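Start | Technik für Kinder | Basteln | Tiere | Weltraum | Fragt mich was

Wie lernt ein Roboterarm, einen Turm zu bauen?

Hallo ihr! Letzten Monat habt ihr mir ganz viele Fragen zu Robotern geschickt, und eine kam immer wieder: Kann man einem Roboter etwas beibringen, so wie man einem Hund das Sitzen beibringt? Na ja, ein bisschen schon! Ich durfte mir dafür den Lernkasten »Banelora« anschauen. Den gibt es von der Firma Wakstead, und er ist für Schulen gedacht, die schon einen Roboterarm haben (oder sich einen leihen). Im Kasten stecken Würfel in verschiedenen Farben, ein Heft mit 60 Aufgaben und ein Programm für den Computer.

Die erste Aufgabe klingt babyleicht: Nimm den roten Würfel und heb ihn hoch. 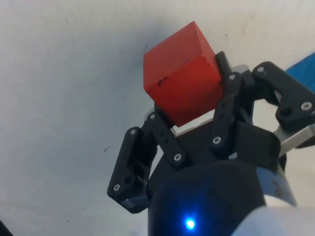
Zuletzt geändert: im Mai, 16:40 Uhr

Versucht das mal selbst, mit irgendeinem Bauklotz. Wie lange habt ihr gebraucht? Wahrscheinlich habt ihr gar nicht überlegt. Eure Augen haben den Klotz gefunden, eure Hand ist hingeflogen, und eure Finger haben gerade fest genug zugedrückt. Für einen Roboterarm sind das lauter einzelne Sachen, und jede davon kann schiefgehen!

Zuerst muss er wissen, wo der Würfel liegt. Dafür hat er Kameras. Eine kann ganz nah am Greifer sitzen, also da, wo bei euch das Handgelenk ist. Stellt euch vor, ihr hättet ein Auge am Arm – beim Schuhebinden wäre das super, beim Pulloveranziehen eher nicht. Eine zweite Kamera schaut vom Rand aus zu und sieht den ganzen Tisch.

Dann kommt das Zugreifen. Der Greifer ist die Hand des Roboters, aber er besteht aus Metall oder Plastik und hat Gelenke, die mit Schrauben zusammenhalten. Haut hat er keine. Ihr merkt sofort, wenn euch etwas aus den Fingern rutscht. Ein einfacher Greifer merkt das nicht unbedingt, und wenn der Würfel schief sitzt, dann sitzt er eben schief. Macht nichts, solange er hält!

Und wie lernt der Arm das nun? Im Heft heißt das »Vormachen«. Ein Mensch steuert den Arm, und das Programm merkt sich alles: was die Kameras gesehen haben und wie sich jedes Gelenk bewegt hat. Einmal reicht aber nicht. Für die Turm-Aufgabe empfiehlt Wakstead 280 Durchgänge! Ich habe Yevhen Panasiuk gefragt, der die Aufgaben mitgeschrieben hat, ob das nicht furchtbar langweilig wird. Er meinte, in einer Klasse wechselt man sich ab, und nach 8 Durchgängen ist das nächste Kind dran. Das finde ich eine gute Idee, mir tat nämlich schon vom Zuschauen der Daumen weh.

Wichtig ist, dass man den Würfel immer wieder ein Stück woanders hinlegt. Sonst lernt der Arm nur diese eine Stelle auswendig (so wie wenn ihr beim Vokabeltest nur die Reihenfolge könnt, ups) und greift daneben, sobald der Würfel woanders liegt.

Beim Turm wird es dann richtig spannend. Der rote Würfel soll auf den blauen, und zwar so, dass er nicht runterkullert.
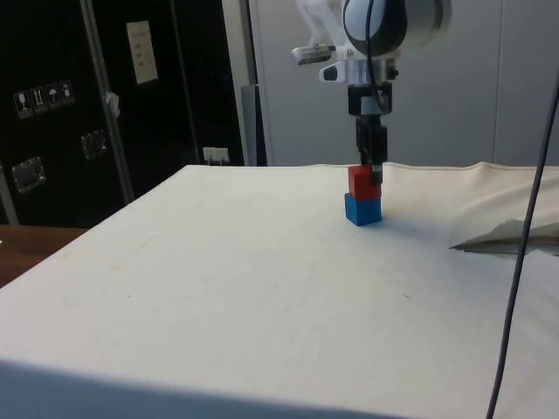

Die kniffligste Stelle ist das Loslassen. Geht der Greifer zu früh auf, fällt der Würfel ein Stück und springt vielleicht weg. Drückt er zu weit nach unten, schiebt er den unteren Würfel zur Seite. Und wenn ein Finger beim Hochfahren hängen bleibt, wackelt der ganze Turm. Kennt ihr bestimmt vom Bauen mit Karten!

Jetzt noch, was ich von dem Kasten halte. Das Heft ist toll, lustig geschrieben und mit viel Platz zum Reinmalen. Das Programm fand ich am Anfang verwirrend, da braucht ihr einen Erwachsenen oder ein sehr geduldiges großes Geschwister. Und der Preis: 700 Euro, ohne Arm! Als Geburtstagswunsch könnt ihr das also vergessen, aber eure Schule könnt ihr ja mal fragen. Ab der vierten Klasse klappt es gut, würde ich sagen.

Wenn ihr noch Fragen habt, schreibt mir, ich sammle schon für den nächsten Roboter-Text.

Auch interessant:
Warum Saugroboter unterm Sofa stecken bleiben
Drilen: ein Programmierspiel im Test
Was macht eigentlich ein Sensor?
Zu Besuch in der Werkstatt Kostiuk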